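Jersey Folding and Storage: Revised Procedure
Bronwood Sports Association Newsletter, 7 December 2021

The kit room now holds 147 team shirts, and the folding method issued in September has been revised. Most of the complaints concerned collars. A shirt stacked with its collar turned under takes a crease at the neck that a warm iron removes only partly, and the trim on the older red sets shows it badly.

Lay the shirt face down on a flat padded surface. Open the collar fully and smooth it from the center toward the shoulders. Pull the side seams straight before making any fold. Mesh fabric stretches along its length more than across it, so a tug at the hem will throw the seams out again.

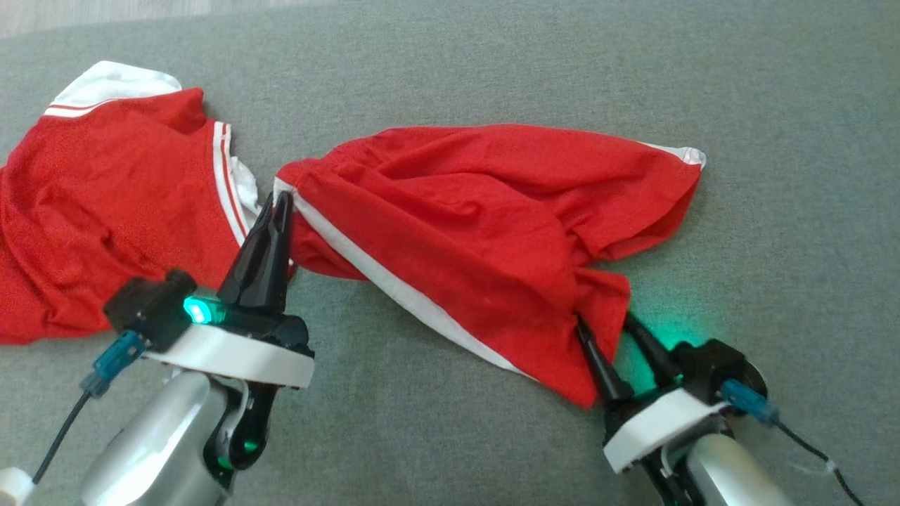

Fold each side in to a line level with the outer edge of the collar, sleeves laid back down the body. Then fold the hem up twice. White trim should finish on the inside of the fold wherever the pattern allows – dye transfer from red fabric has already cost us two shirts from the Tazi set.

Shirts go into the Histard bins in number order, collars facing out. Stacks should be no higher than the bin lip. Anything damp goes on the rail by the door and is folded at the next session.

Replacement bin labels are on order. Questions about the procedure, or about missing numbers in the Ilard set, should go to Naima Kettani at the kit room.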